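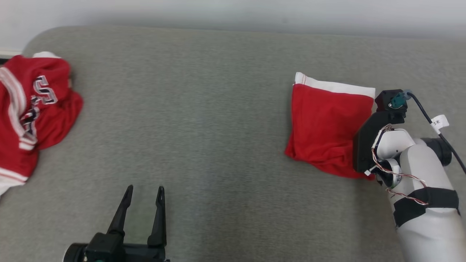 3. Loading the Flustcombe seed spreader

Seed is carried in woven sacks, one species mix per sack. Fill each sack to 300 g and no more; an overfull sack will not seat in the Plundus hopper. Shake the contents level before closing the neck. A sack left crumpled, like the red top at the left in the photo, traps seed in its creases and gives a false low reading.

1. Switch off the rotors and remove the battery.
2. Open the hopper lid and clear any husks from the gate.
3. Empty one sack into the hopper.
4. Close the lid until both latches click.
5. Set the gate to 3 for pine mixes or 5 for grass.
6. Refit the battery and run the gate test.

Note: Coated seed swells in damp air. Store it in the Dundiment bin and use it within one season.

CAUTION: Do not fly a loaded spreader over 500 feet from the operator on burned slopes. Loose ash can hide the landing pad.

Gate settings last checked July 2020 (K. Panasiuk).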